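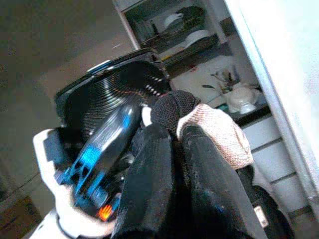

Page last changed: February, Sunday evening

Round things are badly served by the way we store and handle them. I have held this view for years and a winter of sorting housewares at the Bornbridge reuse shop has hardened it.

Take a black disc with a glossy rim and a face of fine concentric ridges. The ridges give some grip if you pull across them and very little if you pull along them. The rim gives none. A padded white glove under the edge helps, as does knitted fabric at the point of contact, and both spread the load over a wider patch. Bare plastic on gloss is the worst pairing I know.

Sherif Radwan, who runs the Sarnum shelves, disagrees. He holds that soft covers hide grit, and that grit marks gloss faster than any hard edge. He is right about the grit. The answer is to wash the covers -- ours go through every 200 items, his apparently never.

My second complaint is with makers. A flat spot 3 cm long on the rim would cost little and would stop a disc rolling off a bench. Colour would help too. A bright blue part against a black body tells the hand where the body ends, even in a dim room.

Until then, hold from below and from the side, and tilt the face toward you before you let go.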